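Notice to Residents of the Upper Terrace

The Gotalton Water District wishes to advise all account holders that the Ivach Reservoir will be lowered in May, in accordance with the schedule adopted by the District and displayed at the Tultinberg office. The lowering will take place in 4 stages. Residents are asked to read this notice in full and to keep it with their household papers.

Rafferty Brannigan read it in full, as he had read every notice the District had issued to him in thirty-one years of employment and six of retirement. He had drafted a good many of them himself. He noted that the word "adopted" had been used where "approved" was correct, and he wrote the correction in the margin in pencil.

The old village of Ivach lay under the reservoir. It had been flooded when he was nine years of age, and the District had recorded at the time that 761 persons were relocated to the Upper Terrace, where each household received a dwelling of equal floor area and a fruit tree. The Brannigan household received a plum. It did not bear until he was grown, and it had borne heavily ever since.

The notice went on to state that former residents and their descendants might apply in writing to visit the site during the third stage, when the main street was expected to be exposed. Applicants were to provide proof of former address, sturdy footwear, and a statement of medical fitness signed by a doctor.

The last of these conditions gave Mr. Brannigan some difficulty. In the winter he had been to the hospital at Lyons Road for an operation, and he had not yet been discharged from its care. He put on his grey jacket and took the morning bus to Tultinberg to attend the clinic and obtain the signature.

The clinic waiting room was furnished in the manner of all such rooms. There were magazines, a fish tank, and a rack of booklets published for the information of patients and their families. He took a booklet, read it from cover to cover, and found only one comma out of place.
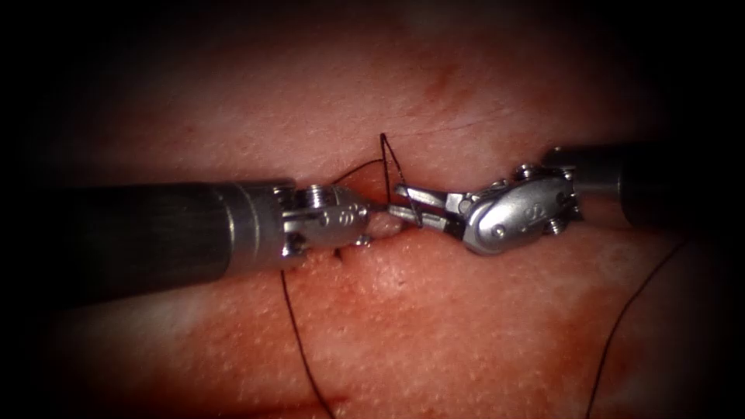

Two surgical arms with a black suture thread at their tips.

He sat for some time. He was put in mind of his mother at the kitchen table on the last evening in the old house, sewing the family's papers into the lining of a coat by lamplight. The District had offered boxes for this purpose. She had declined the boxes and signed the form to say so.

"Mr. Brannigan," said the doctor at the door, "you may come through."

The examination was brief. The doctor asked whether he could manage stairs, and he replied that there were 98 of them between his gate and the bus stop and that he had managed them that morning. She asked the purpose of the visit to the reservoir. He considered the question and found that he had no prepared answer.

"I should like to see where the tree was," he said at last.

"Which tree?"

"There was a pear at the back of the house. The plum was issued as a replacement."

She signed the statement. He thanked her, checked the signature against the printed name, and placed the paper in the inside pocket of his jacket.

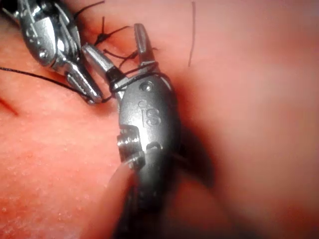
His application was lodged the same afternoon at the District office, where the clerk, a young man whom he did not know, informed him that processing would take 2 weeks. Mr. Brannigan said that he was familiar with the processing time. He had set it. The clerk stamped the form and gave him a receipt, and he asked for the receipt to be initialled as well, as the procedure required.

Approval was received by post. On the appointed morning he presented himself at the north gate with his letter, his proof of address and a thermos of tea. A party of other applicants had assembled there. Each was given an orange vest and a map of the village as it had been, drawn by the District's own surveyors, and each was asked to keep to the marked path and to remove nothing from the site.

The main street was grey and lower than he remembered. The walls had been taken down before the flooding, for the safety of boats, and only the footings remained, set out in the mud like a plan of themselves. He went by the school and the bakery, checking them against the map. At the fourth footing on the left he stopped and consulted his letter, although he had no need to.

At the back of the house there was a stump. It was black and came no higher than his knee. He had supposed that it would have gone.

He stood by it until the supervisor called that ten minutes remained. Then he unscrewed the cup of the thermos, poured the tea, and drank it standing, facing the place where the kitchen door had been. From his pocket he took a plum stone, dried and wrapped in a square of paper. The regulations provided that nothing was to be removed from the site. He had read them with care and they made no mention of anything being left.

He pressed the stone into the mud beside the stump with his thumb and smoothed the place over.

At the gate he returned his vest and signed the register, entering his time of departure as 11:40. Under the heading "Remarks" he wrote that the path was well marked, that the map was accurate in all respects, and that on the notice to residents the word "adopted" should read "approved".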